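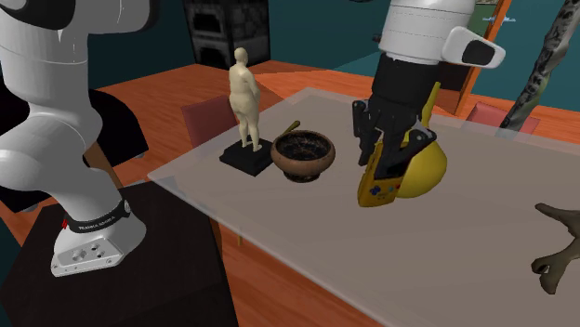 Mid-grasp in the simulator: the arm, a yellow game console, and a good deal of bric-a-brac.

Home | Issues | Tooling | Sim Corner | Archive | Subscribe

SIM CORNER: THE PLANNER THAT WAS AFRAID OF GLASS

18 Aug 2019

Lesby, our grasp planner, has spent most of the summer refusing to pick things up. It would look at a cluttered tabletop, think for the full time it was allowed, and return an empty plan with a status code of OK. I have worked with people like this.

The trouble was traced to glass. Our scene generator, Pludar, likes a transparent tabletop laid over a wooden one, and the simulated depth camera dutifully reports a bit of both. The perception code then averaged the two surfaces and decided the table was somewhere in between. Anything standing on the glass was therefore floating, and Lesby has a rule, written by me, that floating objects are sensor noise and should be ignored. It ignored them beautifully.

Noel Yap fixed this in the July branch by fitting two planes and keeping the upper one if anything seems to be resting on it. The patch is 50 lines long, plus a comment apologizing for the other 49. On the benchmark set of 466 glass-top scenes, empty plans went from roughly 300 down to eight. All eight have a bowl in them. We are looking into bowls.

With that out of the way we could finally be embarrassed by the next thing, which is contact between neighbors. Pludar drops its objects wherever it pleases, so a handheld console may well end up pressed against something round and glossy of the same color. Segmentation sees yellow next to yellow and calls it one object. Lesby then plans a grasp for a thing that doesn't exist, with a center of mass in a place where there's nothing. In simulation you find this out quickly and for free, apart from the electricity.

The current workaround is to run segmentation twice, once on color and once on surface normals, and to let the two masks argue. Where they disagree, the planner treats the boundary as a possible edge and lowers its confidence in any grasp that crosses it. This costs extra time per scene and I don't love it, but the overnight run got through 2971 scenes without crashing, a personal best for everyone involved.

A few smaller items:

The collision checker now includes the robot's own base. Yes, I know.

Thin things sticking up out of other things (spoons, stalks, handles) get a padded collision shape. The padding is a config value called stick_margin. Please stop setting it to zero to make your numbers look better — you know who you are, and so does the commit log.

Random furniture colors are staying in. Several of you wrote to say that pink chairs against a teal wall are hard to look at for eight hours. The perception code has raised no objection.

The Rivera bindings are still broken on the new build. Use last month's, or wait until October, when I will have run out of excuses.

COMMENTS (4)

dpt_map: We hit the same two-surface problem with a fish tank. Did you try just taking the nearest return?

Noel Yap: We did. It works until there's a reflection, and then the table is on the ceiling.

lilotley_user: Is the double segmentation coming to Lilotley too, or is it Lesby only? Our parts bin is all one shade of gray.

oldgripes: Returning OK with an empty plan should be a hard error. I said so in spring.

Previous | Next | Back to top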